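Clothing Sorters and Menders Wanted for the Vernstead Swap Shop
Stemow Reuse Center, Vernstead — part-time and drop-in places

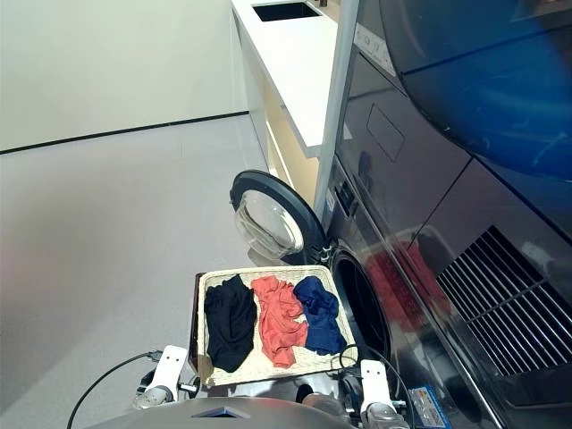
Black, coral and navy garments in a woven tray.

The Vernstead Swap Shop is growing, and we'd love some new hands in the sorting room! We take in clothes that people no longer wear, check them over, fix what can be fixed and put them back on the rails for anyone in town to take home. Last year 3357 pieces found a new owner through the shop, and our Isthorpe pickup point has been busier than we ever expected.

We're filling two paid posts, and we're also opening a batch of drop-in places for people who want to learn basic mending.

Sorting assistant (paid, 16 hours a week)
You'll open donation bags, check seams, zippers and cuffs, and decide where each piece goes next: rails, mending, wash or rags. Some mornings it's all baby clothes, and some mornings it's one very large bag of neckties. You'll need to be comfortable on your feet and able to lift a full bag onto a table. No experience in clothing or retail is needed. We'll show you how we grade things, and the first two weeks are spent working next to someone who knows the job.

Mending lead (paid, 12 hours a week)
This one is for somebody who already sews well by hand and by machine. Hems, buttons, torn pockets and moth holes make up most of the work, with the odd lining replacement when we're feeling brave. You'll also run the drop-in table, so patience with beginners matters a lot to us. If you can darn a sweater elbow and explain what you're doing at the same time, please apply!

Drop-in menders (unpaid, come when you can)
There are 60 places for the summer round, which starts in June. Sessions last two hours, and you can bring one item of your own to work on as well as something from our mending rail. Thread, needles, patches and tea are provided. Left-handed scissors too — we finally bought some.

Hours and place
The sorting room is in the Fodor Building, on the ground floor, with step-free access from the parking lot. Paid shifts start at 8:30 a.m. Drop-in sessions start at 6 p.m. The bus from Isthorpe stops across the street, and there's a covered bike rack by the side door.

How to apply
For the paid posts, send us a letter of no more than 900 words telling us why you'd like to work with secondhand clothes and which post you're after. A résumé is welcome but optional. Mending lead applicants should add two or three photos of repairs they've done, and visible mends are very welcome.

For a drop-in place, fill out the short form at the Stemow front desk or ask for one at the Isthorpe pickup point. Please tell us if you've used a sewing machine before, so we can set up the tables accordingly. Complete beginners can tick "never" and come along anyway.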